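Washing a top with printed lettering - inside out or not?
Grikgate Forums > Home > Laundry and Clothing Care

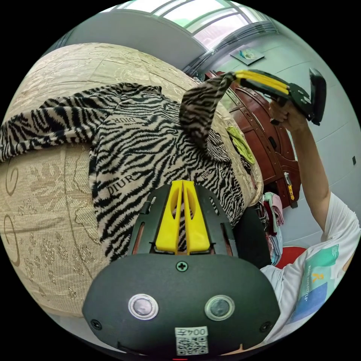

Original post
Posted by mulder_st, 28 February 2023

I have a long-sleeved zebra print top, black stripes on pale beige, with DIUR printed on it in dark letters. I bought it in November and I would like it to last longer than the one before it. That one had a printed logo on the chest and it cracked across the middle within a few months.

The care tag has been cut out, so I don't know the fiber content. It feels like a cotton blend with some stretch. What I do now is cold water, normal cycle, whatever detergent is on the shelf (Clulunance at the moment), and then the dryer on medium with everything else.

Questions:
1. Does turning it inside out make any difference to the print?
2. Is the dryer the real problem?
3. Can I iron it at all?

Reply 1
Posted by pinkrug

Inside out, always. The print rubs against zippers and jeans buttons in the drum and that is what wears it down. I have shirts with lettering on them that are going on four years and the letters are still sharp.

Cold water is right. I would drop the normal cycle and use delicate.

Reply 2
Posted by Valentin Lebrun

I ran the wash room at a small screen printing shop for a while, so I'll answer these in order.

Inside out helps some. It cuts down on rubbing, but a print that was cured properly will take a fair amount of rubbing. A print that was not cured properly will crack no matter what you do, and you can't fix that at home.

The dryer does more harm than the washer. Heat softens the ink while the cloth is being pulled around, and then it all cools in whatever shape it landed in. Stretch fabric is worse, as the cloth gives and the ink doesn't. Hang it up or lay it flat.

For ironing, turn it inside out, low heat, no steam, and put a thin cotton cloth under the print so the letters don't touch each other through the sleeve or the back. Never put the iron directly on the lettering.

Reply 3
Posted by hattie_b

I disagree about the dryer. I have two kids and no place to hang things, and everything we own goes in on low. Printed shirts, team shirts, all of it. The ones that cracked were the cheap ones and they cracked in the first month. The good ones are fine.

I think people worry about this too much. If you take it out while it is still a little damp it never gets that hot.

Reply 4
Posted by Valentin Lebrun

Low and medium are different settings. The original poster said medium, mixed in with everything else, so probably running until the towels are dry. That is a lot of heat for one thin top. Low and out early, I have no argument with.

Reply 5
Posted by okra_season

Nobody has mentioned fabric softener. Skip it on anything printed. It leaves a coating, and on some of my shirts the edges of the letters started to lift after I used it. When I stopped, the newer shirts did better. I can't prove that was the cause.

With black on a light background I would also watch for bleeding the first few times. Wash it with darks once or twice and see if the pale part goes gray. If it does, rinse it by hand in cold water with a cup of white vinegar.

Reply 6
Posted by pinkrug

Don't wash a pale beige shirt with darks to find out if it bleeds. The pale part will pick up dye from the other clothes. Wash it alone in the sink the first time and look at the water.

Also, the vinegar does not set modern dyes. My aunt swore by it too, but it mostly takes out soap residue.

Reply 7
Posted by okra_season

Fair point on the darks. I will keep using the vinegar.

Reply 8
Posted by mulder_st

Thanks, all. It has been through the wash several times since I got it and the beige has stayed the same color, so I'm not worried about bleeding.

I don't use softener but I do use dryer sheets. Is that the same thing?

I also looked at my machine, an older Okix. The delicate cycle only offers cold or warm, and the spin can be turned down separately. Should I turn it down?

Reply 9
Posted by Valentin Lebrun

Dryer sheets leave a similar coating, just less of it. If you hang the top you won't need one anyway.

Yes, turn the spin down. It will come out wetter - roll it in a towel and press, don't wring it. Then dry it flat, or over a rail with the fold away from the letters.

Reply 10
Posted by hattie_b

Or put it on low for 13 minutes and finish it on a hanger. That is what I do with my own tops and they come out with fewer wrinkles, so you can skip the iron too.

Reply 11
Posted by mulder_st

I will try the rack first and go to low heat if it dries too stiff. The dryer sheets are going back in the cupboard for the towels.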